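토스터 속에서는 무슨 일이 벌어질까?
아침마다 빵을 괴롭히는 상자에 대한 꽤 진지한 설명 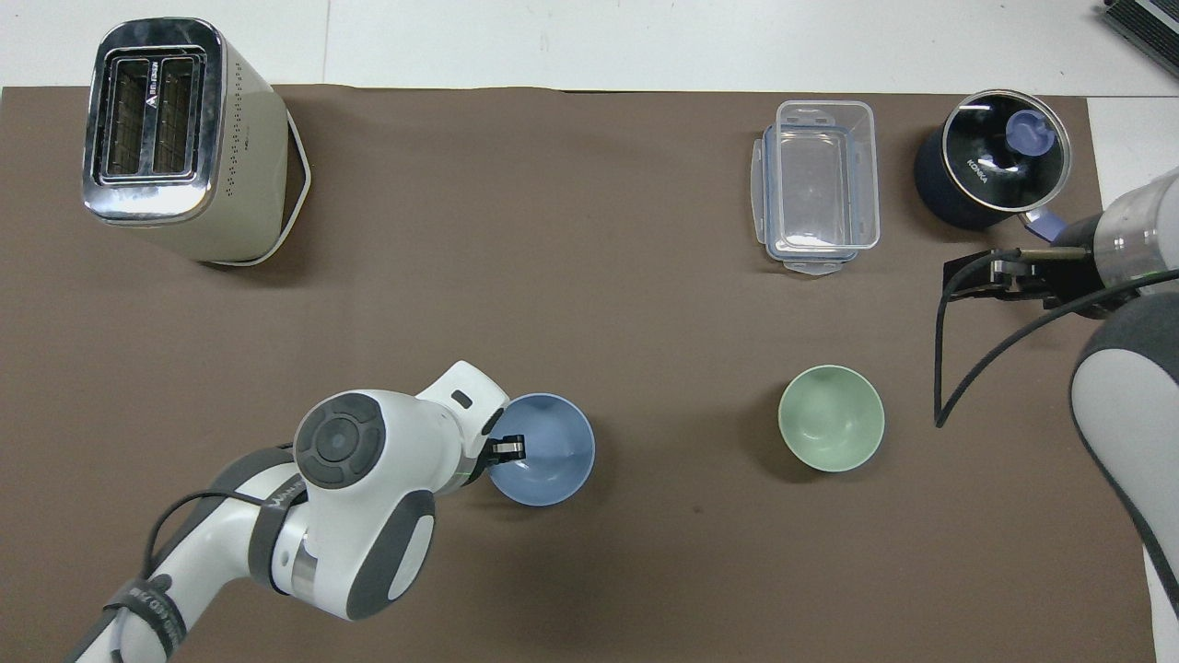
토스터는 부엌에서 제일 할 줄 아는 게 없는 기계입니다. 국도 못 끓이고, 밥도 못 하고, 얼음도 못 만듭니다. 할 줄 아는 일은 딱 하나, 빵을 뜨겁게 하는 것뿐이지요. 그런데도 토스터는 수많은 집에서 당당히 자리를 차지하고 있습니다. 위에서 내려다보면 길쭉한 구멍이 두 개 나란히 있고, 그 둘레를 반짝이는 금속판이 감싸고 있습니다. 구멍 안쪽은 어두컴컴한데, 그 속에 가느다란 철망이 보입니다. 옆구리에는 작은 구멍들이 세로로 줄지어 나 있고요. 부엌에 있는 다른 물건들, 예를 들어 유리 뚜껑이 달린 전기냄비나 투명한 반찬통이나 연두색에 가까운 민트색 그릇은 이렇게 구멍이 많지 않습니다. 토스터는 왜 이렇게 구멍투성이일까요? 오늘은 그 구멍들을 하나씩 따라가 봅시다.

먼저, 빵은 왜 굽나요?

좋은 질문입니다. 빵은 이미 빵집이나 공장의 커다란 오븐에서 한 번 구운 음식입니다. 다 구운 것을 왜 또 굽느냐고 빵이 따져 물어도 우리는 할 말이 별로 없습니다. 더 맛있으니까, 정도가 고작이지요.

그런데 이 '더 맛있으니까' 속에 과학이 숨어 있습니다. 식빵 속에는 물이 제법 들어 있습니다. 손으로 눌러 보면 말랑말랑한 것도 그 물 덕분입니다. 빵에 뜨거운 열을 쬐면 겉에 있던 물이 김이 되어 달아납니다. 물이 달아난 자리는 마르고 단단해져서, 깨물면 바삭 소리가 납니다. 안쪽 물은 미처 달아날 시간이 없어서 그대로 남습니다. 그래서 잘 구운 토스트는 겉은 바삭하고 속은 촉촉합니다. 어른들이 텔레비전에서 음식을 먹을 때마다 외치는 바로 그 말입니다.

겉이 마르고 나면 다음 일이 시작됩니다. 빵 속에는 당분도 있고 단백질도 있습니다. 이 둘이 높은 열을 만나면 서로 반응해서 수많은 새 물질을 만들어 냅니다. 갈색을 띠는 것도 있고, 고소한 냄새가 나는 것도 있습니다. 이것을 마이야르 반응이라고 부릅니다. 이름이 어렵다고 겁먹을 필요는 없습니다. 고기를 구울 때도, 커피콩을 볶을 때도 똑같은 일이 일어나니까 여러분의 코는 벌써 이 반응을 아주 잘 알고 있습니다. 이름만 몰랐을 뿐입니다.

물에 삶은 고기가 갈색으로 노릇해지지 않는 까닭도 여기 있습니다. 냄비 속 물은 섭씨 100도쯤에서 끓어서 김이 되어 버리고, 그보다 훨씬 뜨거워지지 않습니다. 마이야르 반응은 그보다 높은 온도에서 신나게 일어납니다. 그러니 식빵을 냄비에 넣고 삶으면 토스트가 되지 않습니다. 무엇이 되는지 궁금하겠지만, 제가 이미 해 보았으니 여러분은 안 해도 됩니다. 죽과 이불 솜의 중간쯤 되는 것이 나옵니다.

철망과 뜨거운 줄

이제 구멍 속으로 들어가 봅시다. 물론 머릿속으로만 들어갑니다. 이 글을 읽는 동안에도, 다 읽고 나서도, 손가락은 바깥에 두세요.

보통 토스터 안에는 전기가 지나가면 뜨거워지는 금속 줄이 있습니다. 이것을 열선이라고 합니다. 전기가 금속 줄을 지나는 것은, 사람이 꽉 찬 복도를 지나가는 것과 조금 비슷합니다. 넓고 빈 복도라면 술술 지나가겠지만, 좁고 붐비는 복도라면 여기저기 부딪치며 가야 합니다. 땀도 나고 화도 나지요. 전기도 잘 지나가지 못하는 줄을 만나면 부딪치면서 열을 냅니다. 이렇게 전기의 흐름을 방해하는 성질을 저항이라고 부릅니다.

열선은 일부러 저항이 큰 금속으로 만듭니다. 니켈과 크로뮴을 섞은 합금을 많이 쓰는데, 이 금속은 빨갛게 달아올라도 쉽게 녹거나 녹슬지 않습니다. 아침마다 불려 나와 빨갛게 화를 내고도 다음 날 또 멀쩡히 나오는 셈입니다. 제가 아는 사람 가운데는 그런 사람이 드뭅니다.

빨갛게 달아오른 열선은 빵에 닿지 않습니다. 그런데 어떻게 빵이 구워질까요? 햇볕을 떠올려 보세요. 해는 까마득히 멀리 있지만 5월 한낮에 운동장에 서 있으면 뺨이 따뜻해집니다. 열이 빛처럼 날아와서 뺨에 닿기 때문입니다. 이것을 복사라고 합니다. 문서를 똑같이 베끼는 복사와는 이름만 같고 아무 사이도 아닙니다. 열선에서 나온 열도 이렇게 날아가서 빵의 얼굴에 닿습니다. 빵에게 토스터 속은 아주 좁고 아주 더운 운동장입니다.

철망은 빵이 열선 쪽으로 쓰러지지 않게 잡아 주는 울타리입니다. 빵이 열선에 직접 닿으면 그 부분만 새까맣게 타고 연기가 날 수 있습니다. 울타리가 촘촘하면 더 안전할 것 같지만, 그러면 열이 빵까지 가는 길을 울타리가 막아 버립니다. 그래서 철망은 가늘고 성깁니다. 토스트에 가끔 희미한 줄무늬가 생기는 것은 철사가 열을 살짝 가린 자국입니다. 빵이 울타리 너머로 세상을 구경하다 생긴 자국이라고 해도 좋습니다.

빵은 왜 서서 구워질까?

프라이팬에 빵을 구울 때는 빵이 누워 있습니다. 한쪽이 다 되면 사람이 뒤집어 주어야 하지요. 깜빡 잊으면 한쪽은 숯이고 한쪽은 그냥 빵인, 성격이 복잡한 토스트가 나옵니다. 토스터에서는 빵이 서 있으니 양쪽에서 한꺼번에 열을 쬘 수 있습니다. 뒤집을 필요가 없습니다. 게으른 사람이 생각해 낸 방법 같지만, 훌륭한 발명 가운데에는 게으른 사람이 좋아할 만한 것이 꽤 많습니다.

구멍이 길쭉한 것도 빵 모양에 맞춘 것입니다. 얇게 썬 식빵이 쏙 들어가라고 만든 것이지요. 그러니 동그란 도넛이나 김밥이나 치즈를 얹은 피자를 넣으려고 애쓰지 마세요. 특히 치즈는 녹아서 아래로 흘러내리고, 흘러내린 치즈는 열선 근처에서 타면서 아주 고약한 냄새를 풍깁니다.

옆구리의 작은 구멍들

뜨거운 공기는 가벼워서 위로 올라갑니다. 토스터 안에서 데워진 공기도 빵 구멍으로 올라가 빠져나갑니다. 공기가 빠져나간 자리에는 새 공기가 들어와야 합니다. 많은 전기 제품의 겉면에 작은 바람구멍이 나 있는 것은 이렇게 공기가 드나들면서 안쪽의 열을 식히라는 뜻입니다. 텔레비전 뒤에도 있고, 컴퓨터에도 있습니다. 기계도 숨을 쉰다고 말하는 어른이 있으면, 대체로 이 구멍 이야기를 하는 것입니다.

그러니 바람구멍을 막으면 안 됩니다. 토스터에 행주를 덮어 주는 것은 친절이 아닙니다. 켜져 있는 토스터 위에 빵을 얹어 데우는 것도 마찬가지입니다. 부엌 물건들이 서로 바짝 붙어 있다면 토스터를 쓰기 전에 조금 떼어 놓으세요. 플라스틱 통이 가까이 있으면 특히 그렇습니다. 플라스틱은 열을 받으면 모양이 변할 수 있고, 한번 찌그러진 통은 다시는 뚜껑과 화해하지 못합니다.

그럼 언제 튀어나와요?

여러분이 제일 기다린 대목일 것입니다. 빵을 넣고 손잡이를 아래로 누르면 빵을 받치는 선반이 내려갑니다. 선반은 용수철에 연결되어 있어서 늘 위로 올라가고 싶어 합니다. 그런데 많은 토스터에는 전자석이 들어 있어서, 전기가 흐르는 동안 선반을 아래에 꽉 붙잡아 둡니다. 전자석은 전기가 흐를 때만 자석이 되는 변덕스러운 물건입니다. 정해 둔 시간이 지나면 전기가 끊기고, 전자석은 갑자기 평범한 쇳덩어리가 됩니다. 그 순간 참고 참던 용수철이 선반을 밀어 올립니다. 딸깍, 하고 빵이 솟아오르고, 옆에서 졸던 사람은 깜짝 놀랍니다.

전기를 꽂지 않은 채로 손잡이를 누르면 자꾸 도로 올라오는 토스터가 있지요? 고장 난 것이 아닐 수 있습니다. 붙잡아 줄 전자석이 아직 자고 있는 것입니다. 이걸로 토스터를 버린 어른을 한 사람 알고 있는데, 그 어른의 체면을 위해 저와 어떤 사이인지는 밝히지 않겠습니다.

굽는 정도를 정하는 다이얼의 숫자가 무엇을 뜻하는지는 제품마다 다릅니다. 숫자가 크면 더 오래 굽는다는 것만은 대체로 같습니다. 3이 3분이라는 뜻인 것도 있고, 그냥 '3만큼 노릇하게'라는 뜻인 것도 있습니다. 3만큼이 얼마만큼인지는 구워 보아야 압니다. 처음 쓰는 토스터라면 낮은 숫자부터 시작하세요. 덜 구운 빵은 더 구울 수 있지만, 새까맣게 탄 빵을 하얗게 되돌리는 다이얼은 아직 어디에도 없습니다.

부스러기는 어디로 가나

빵은 구워질 때도, 솟아오를 때도 부스러기를 흘립니다. 부스러기는 철망 사이로 떨어져 바닥에 쌓입니다. 많은 토스터에는 맨 아래에 부스러기 받침이 있어서 서랍처럼 뺄 수 있습니다. 이 서랍이 있다는 사실을 모르고 몇 년씩 사는 집이 있습니다. 그런 집 서랍을 처음 열면 작은 빵 한 개를 새로 만들 만큼의 부스러기가 나옵니다. 만들지는 마세요.

쌓인 부스러기는 토스터를 켤 때마다 다시 구워집니다. 지난달의 부스러기도, 지지난달의 부스러기도 매일 아침 구워지고 또 구워지다가 마침내 연기를 냅니다. 빵을 살짝만 구웠는데 탄 냄새가 난다면 받침을 의심해 보세요. 비울 때는 이렇게 합니다.

어른과 함께 플러그를 뽑습니다. 줄을 잡아당기지 말고 플러그 머리를 잡으세요.
토스터가 완전히 식을 때까지 기다립니다. 번쩍거리는 금속 부분은 다 쓰고 나서도 한참 뜨겁습니다.
받침을 빼서 쓰레기통 위에서 텁니다.
마른 천으로 닦고 도로 끼웁니다. 토스터를 물에 씻으면 절대 안 됩니다.

토스터를 거꾸로 들고 흔드는 사람도 있는데, 부스러기가 온 부엌으로 이사 가는 결과가 생깁니다.

빵이 끼었을 때

이 부분은 웃지 않고 쓰겠습니다. 빵이 구멍 속에 끼었을 때 포크나 젓가락이나 칼을 넣으면 안 됩니다. 금속은 전기가 아주 잘 지나가는 길입니다. 열선에 금속이 닿으면 전기가 그 금속을 타고 여러분의 손까지 올 수 있습니다. 빵이 이미 튀어나오려다 멈춘 상태라도 안심할 수 없습니다. 플러그가 꽂혀 있다면 전기는 아직 가까이 있습니다.

먼저 어른을 부르세요. 어른이 플러그를 뽑고, 토스터를 식히고, 그다음에 빵을 꺼냅니다. 젖은 손으로 플러그를 만지는 것도 안 됩니다. 연기가 많이 나거나 불꽃이 보이면 가까이 가지 말고 큰 소리로 어른을 부르세요. 토스트 한 쪽 때문에 용감해질 필요는 없습니다.

웃지 않고 쓰는 부분은 여기까지입니다.

부엌에서 해 보는 실험: 갈색 달력

어른 한 사람과 식빵 몇 쪽이 있으면 됩니다. 어른은 플러그와 뜨거운 것을 맡고, 여러분은 명령과 기록을 맡습니다. 나쁘지 않은 분담입니다.

식빵 한 쪽은 굽지 않고 접시에 둡니다. 다음 한 쪽은 다이얼을 제일 낮게 맞추어 굽고, 그다음은 중간, 그다음은 그보다 조금 높게 맞추어 굽습니다. 한 쪽을 굽고 나면 토스터를 잠시 식혀 주세요. 이미 데워진 토스터는 같은 숫자에서도 빵을 더 진하게 구울 수 있습니다. 공정한 실험을 하려면 기계에게도 쉬는 시간을 주어야 합니다.

다 구웠으면 빵을 옅은 색부터 진한 색까지 줄 세우고, 종이에 이런 것을 적어 보세요.

색깔: 색연필로 칠해도 됩니다.
소리: 숟가락 등으로 살살 긁으면 어떤 소리가 나나요?
냄새: 고소한가요, 달콤한가요, 소방서가 생각나나요?
무게: 부엌 저울이 있으면 굽기 전과 구운 다음을 재어 보세요. 저울이 세밀하다면 구운 빵이 더 가볍게 나올 것입니다. 가벼워진 만큼은 거의 다 김이 되어 달아난 물입니다.

실험이 끝나면 실험 재료를 먹어도 됩니다. 과학에서 이런 일은 흔치 않으니 누릴 수 있을 때 누리세요. 다만 새까맣게 탄 부분은 먹지 말고 떼어 버리세요.

어려운 말 풀이

열선: 전기가 지나가면 뜨거워지는 금속 줄. 드라이어와 전기난로에도 들어 있습니다.
저항: 전기가 지나가기 어려운 정도. 아침에 일어나기 싫은 마음도 저항이라고 하지만 그건 과학 시간에 쓰지 않습니다.
복사: 열이 빛처럼 날아서 전해지는 일.
마이야르 반응: 당분과 단백질이 높은 열에서 만나 갈색과 고소한 냄새를 만드는 일.
전자석: 전기가 흐를 때만 자석이 되는 물건.

글: Diane Bergeron

다음 이야기는 전기냄비입니다. 뚜껑이 왜 달그락거리는지, 유리 뚜껑 안쪽에 물방울이 왜 맺히는지 알아보겠습니다. 그때까지 부스러기 받침을 한 번은 비워 두세요.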